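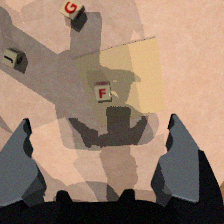
Official scorer wanted, Basley, June through early August

I run the baseball side of things at Soler Park, and I need somebody to sit in the press box this summer and keep the book. Our scorer of many seasons has moved to be near her grandkids (congratulations to her, and boo for me), so the chair is open for the first time since I started here.

If you don't know us, we're the home of the Basley team in the Nostia League, a summer wood-bat league for college players. The park holds nearly 1,000 when the grass berm is full. On a regular night it's a good bit less than that — our best crowd last July was 606 and I was grinning about it for a week. We play 13 home games on the regular schedule, plus a playoff game or two if the pitching holds up. First pitch is 7:05 for almost everything. There's one 11:00 in the morning game for the summer camps, and it is loud, and I would like you to know about it now.

What the job is

You'd be the official scorer, meaning you decide hits and errors, passed balls and wild pitches, who gets the win when the starter doesn't go long enough, all of it. You'd score each game live in Irex, the scoring program the whole league uses, and keep a paper book alongside it. I'm stubborn about the paper book. The park wifi has gone out on us in the seventh inning more than once, and that book is how we got the box score in on time.

A game night goes more or less like this. You get to the park an hour before first pitch, pick up the lineups from both dugouts, and read the names back to the coaches so we're spelling the visitors right. Then you load both lineups into Irex and check the uniform numbers against what the players are wearing during warmups, which don't always match the roster, especially in June when kids are still arriving from school. You score the game. Afterward you proof the box, make sure it balances, send it to the league office within 2 hours of the last out, and print a copy for each coach. Most nights I see the scorer walking out to the lot by 10:30. Extra innings, well, you can do the math as well as I can.

You'd also be the person the PA announcer turns to and says "hit or error?" while a runner is still dusting himself off. You don't have to answer right away. I'd much prefer you take a breath, think about whether an ordinary infielder at this level makes that play, and then tell us. You're allowed to change a call after the game too, inside the league's window, and I'll back you up when you do.

What I'm looking for

You need to know the scoring rules of baseball, or know most of them and be willing to spend May with your nose in the rulebook. I don't care where you learned. High school scorebooks count, Little League counts, and sitting in the stands with a pencil for twenty summers because you like it definitely counts. If you can explain to me when a run is unearned after an error with two outs, and you enjoyed explaining it, please write to me!

You should be okay typing quickly while looking up and down. Irex isn't pretty but it's not hard, and I'll sit with you at a couple of our preseason scrimmages until you've got the hang of it. The substitutions screen is the only part that makes people swear. Double switches with a DH involved are a mess in there and I still have to look at my own notes.

You should also be able to hear a complaint without getting rattled. Somebody's dad will come up the steps because his son's ground ball went down as an E6. A coach might text me at midnight about a wild pitch. Those go through me, that's part of what I'm here for, but you will get some looks. Being friendly and boring about it works best.
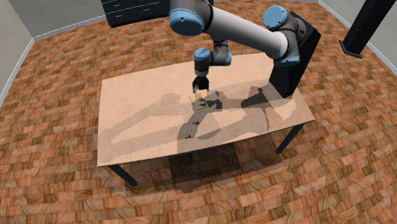
No cheering in the press box, by the way. I know that sounds stuffy for a summer league where the between-innings entertainment is a sack race, but the visiting radio people are sitting right there and I want them to trust our book. You can be as big a fan as you like on the way home.

You have to be at least 18, and you can't be an immediate relative of anybody on our roster or our coaching staff. League rule. Hosting a player for the summer also rules you out, which I'm sorry about, as our host families would make great scorers.

Pay and the rest of it

It's a flat fee per game, paid twice a month, and it's the same fee no matter how long the game runs. The league sets the range and I pay the top of it. I'll tell you the exact number when we talk, and you can ask me in your very first email if you'd like. If a game is rained out after you've reported, you get half. If we call it before you leave the house you don't get paid for that one, but I'm pretty quick with the group text.

You get a parking spot behind third base, supper from the concession stand (the pulled pork is good, skip the nachos), and 2 tickets for any game you want to hand to family or friends. There's a fan in the press box and a window unit that mostly works. The press box is up one flight of metal stairs. If stairs are a problem for you, say so and let's talk, we've scored games from the ground-level table behind the backstop before and the sight lines down there are fine except for the right field corner.

If you can't do all the dates, apply anyway. I would love one person for the whole schedule, but I could see splitting it between a couple of scorers as long as both of you call things in a similar way. I'd have you score a scrimmage side by side and compare notes. Students are welcome, retired people are welcome, and if you score for one of the high schools in the spring our season starts after yours ends.

How to apply

Send me a note through the contact form on the team page and put "scorer" in the subject line so it doesn't land with the ticket questions. I don't need a formal resume. Tell me a little about yourself, where you've kept score or watched a lot of ball, and which dates in the schedule you already know you'd miss. Then answer this one for me, in a few sentences:

Runner on first, one out. Sharp grounder to short, he flips it to second for the force, and the second baseman's throw to first sails into the dugout. The batter ends up on second. How do you score it, and what would you write in the book?

If you have a page from a scorebook you've kept, take a picture of it with your phone and send that along too. Messy is fine. I like seeing how people mark things, and everybody has their own way of doing a caught stealing.

I'm reading notes as they come in and I'd like to have somebody settled by the middle of May, so you can come to the scrimmages. Everyone who writes gets an answer from me. If you haven't heard back in a week, nudge me, the contact form eats one now and then. You can also stop by the ticket window at Soler Park any weekday afternoon after 3:00 and ask for the baseball office. I'm usually in there or out yelling at the tarp.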